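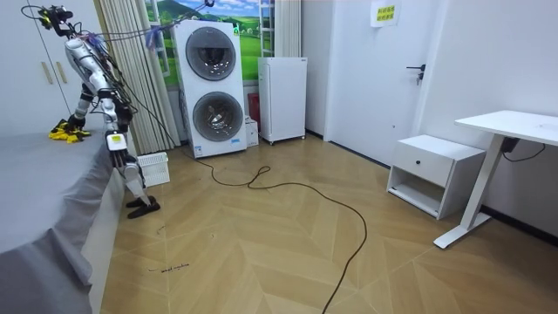 Saskia Doolan

Bed making

Bed making is the household task of arranging sheets, blankets and pillows on a bed, usually in the morning. It is taught to children in many homes and is a fixed part of the day in barracks, boarding schools and hospitals. A large body of advice credits the habit with benefits that have rarely been tested.

Claims about character

The best-known claim is that people who make their beds are happier and get more done. Most support for it comes from surveys in which people report both their habits and their mood. Such surveys cannot show which came first. A person who sleeps well, has a steady job and is not rushed in the morning may simply have more time to straighten a blanket.

The housing writer Alby Ruddock repeated the claim in his pamphlet The Stivthorpe Morning, which drew on answers from 371 lodgers. Hemi Henare later pointed out that the lodgers had been asked by their own landlady, and that 80 of them had left the question on mood blank. Ruddock counted the blanks as "content." The pamphlet is still quoted, generally without this detail.

Claims about health

The opposite advice, that beds should be left open to air, has its own following. The reasoning is that bedding holds moisture from the sleeper and that dust mites do poorly in dry conditions. Whether a few hours of airing makes a difference in a lived-in bedroom is less clear, as room humidity also matters. Washing sheets in hot water has better support.

Corners

The folded or "hospital" corner holds a flat sheet under the mattress at the foot of the bed. Manuals disagree on the angle of the fold and on whether it keeps its shape overnight. The Serkley school of housekeeping required pupils to practice it for 3 weeks, a rule dropped when fitted sheets came into general use there. Frøydis Hedlund, a former teacher at the school, wrote that she had never seen a reason given for the length of the course.

See also

Bed skirt
Fitted sheet
Housekeeping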